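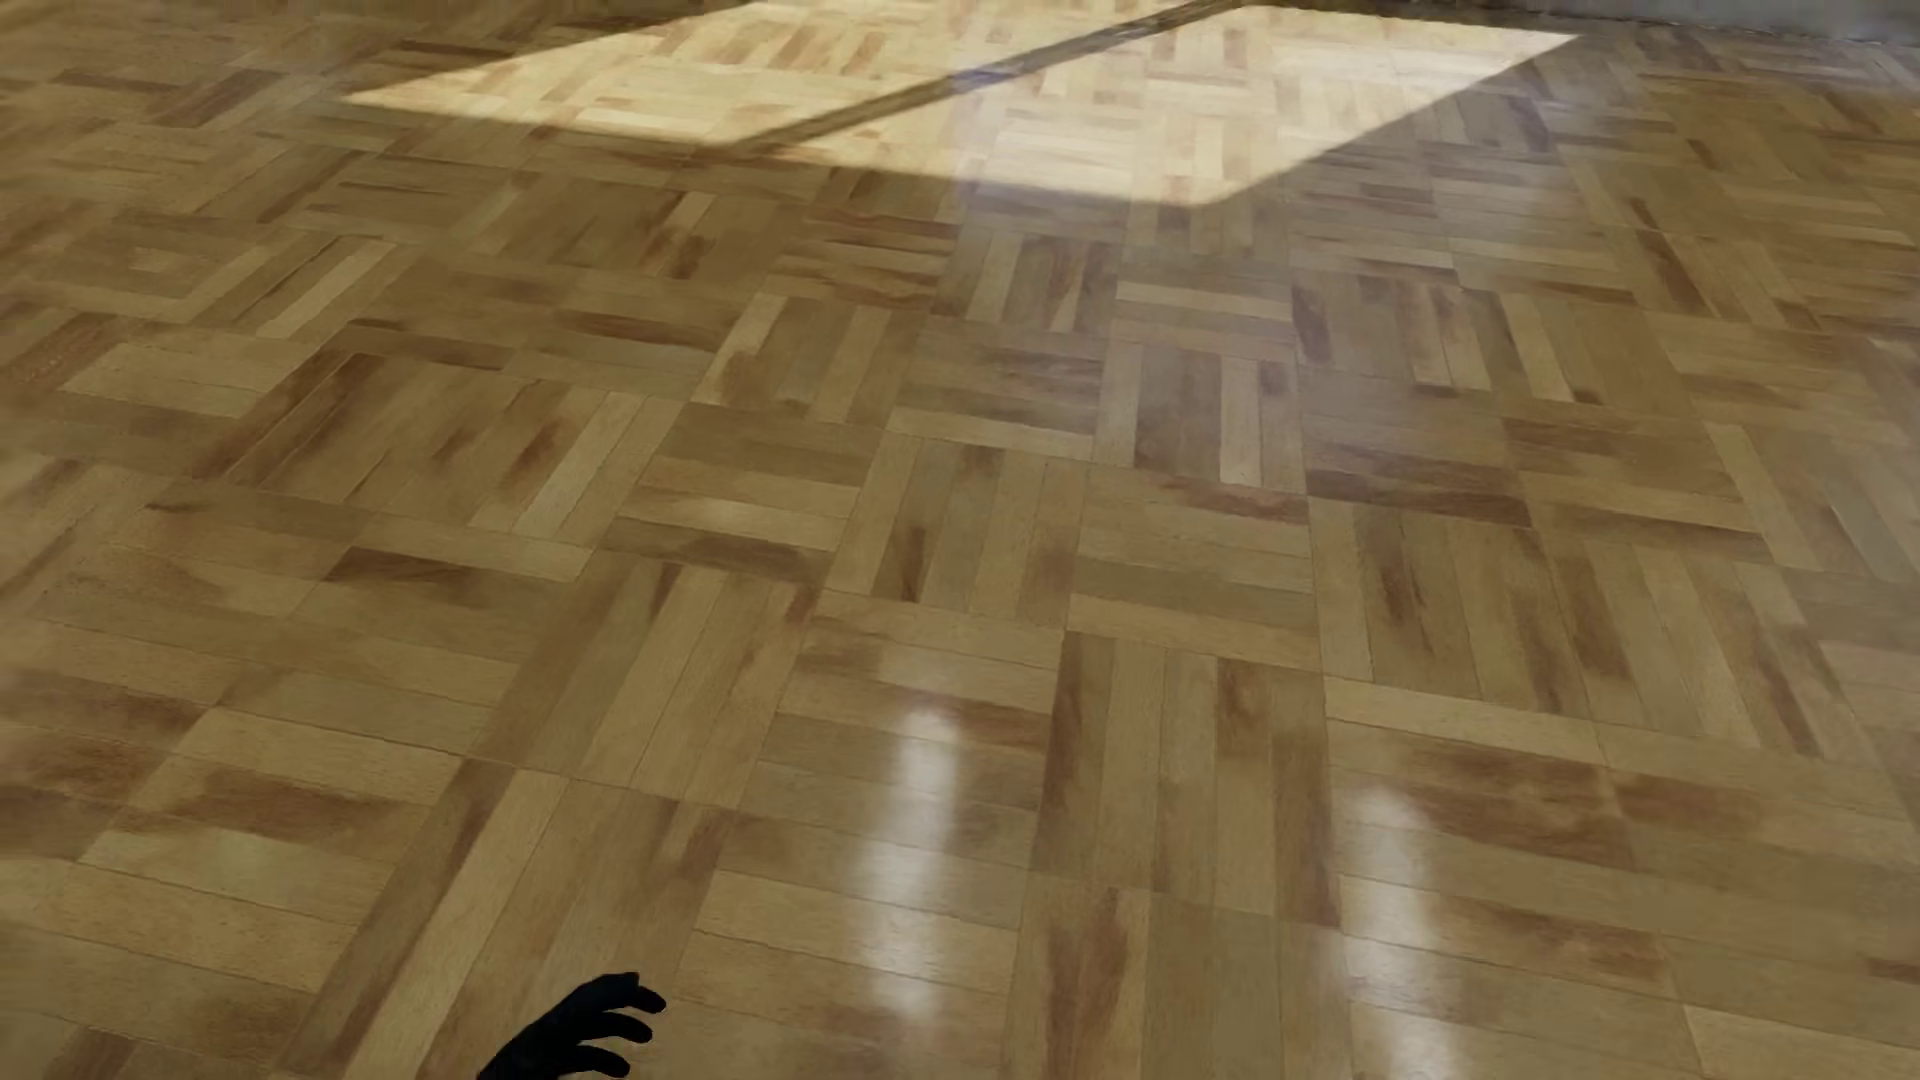 Simulation still: Gridell

Would you let it do your floors? I've been asking everyone I know this for a fortnight, and the answers split quite neatly between people who own a mop and use it, and people who own a mop.

I should say where I'm coming from. I cleaned holiday lets in Gadatcombe for 15 years before my knees had enough, and I've washed, waxed and crawled across more wooden floors than I care to remember. So when my nephew sent me a pile of stuff from Gridell, who are teaching a robot its chores inside a computer before they let it near a real house, I went straight to the parquet. Basket-weave blocks, sun slanting in, a good shine on the varnish, and one black hand poking up at the bottom with its fingers curled. Lovely floor. I'd have charged extra for it.

And it's the sunshine that got me thinking. Any cleaner will tell you that sun on varnish is a liar. It hides a sticky patch completely and then shows you a smear that vanishes when you take one step to the left. You learn to bob your head about like a pigeon. Then there's the wood itself, all knots and dark streaks, and half of those look like something a toddler dropped. I once scrubbed at a knot for ages in the big house on Nuttall Lane (I was new, be kind) before the owner came in and asked what I was doing to her oak.

So can a machine tell a knot from a blob of gravy? My guess is sometimes, on a good day, in a room it has met before. Gyula Pálfi, who used to fix the floor polishers for us and has followed all this far more closely than I have, reckons the looking is nearly sorted and the touching is miles off. He says a hand needs to feel the cloth drag. I think he's right! When a floor is clean the cloth goes quiet under your fingers, and I've no idea how you'd practise that on a floor made of numbers.

I'm not against it, mind. We have an Illico disc thing at home, the round sort, and it does a decent job of the hall as long as I've picked up the shoes, the dog's rope and the phone charger first. By then I've done 80 per cent of the work and it has had a nice ride round. But it does go under the bed, and I don't any more, so fair's fair.

What I'd like is for the people building these hands to spend 3 days with a working cleaner on changeover weekend. Let them see the wet towels left on the boards, and the chair that has to be lifted because dragging it will cost you your deposit. Let them try getting candle wax out of a seam with a plastic card and some patience. Then go back to the computer and put all that in.

Until then I'd let it near my kitchen lino and I'd stand there and watch. The parquet I'd still do myself, knees or no knees - slowly, with the curtains half drawn.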